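Chapter 4
Snacks, Packets and the Kitchen Table

I used to think I knew what was in my own cupboards. Then I started writing down every packet that came through the house, and by the end of February I had 65 entries in a notebook and a rather red face. Biscuits, crisps, the little bags you buy at the till and forget you ate – all of it went in.

My table is where most of it happens. It has a glass top with a patterned cloth under it, so every smudge shows, and anyone who has had a snack there tends to leave the evidence behind! 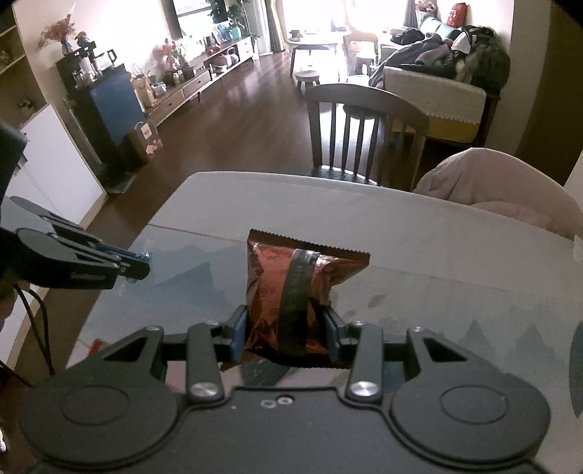
My old tutor, Mareike Mühlbauer, taught me to start with the wrapper and leave the food for later. Feel how stiff it is, look at how the top is sealed, then read the back (yes, all of it, even the tiny print). She could happily spend 30 minutes on one bag.

We'll do the same in this chapter, only faster. First we look at how packets are closed, then at portion sizes, and then at what the Enville households wrote in their own snack diaries. Before you read on, fetch 2 packets from your kitchen and a pair of scissors. Don't open them yet.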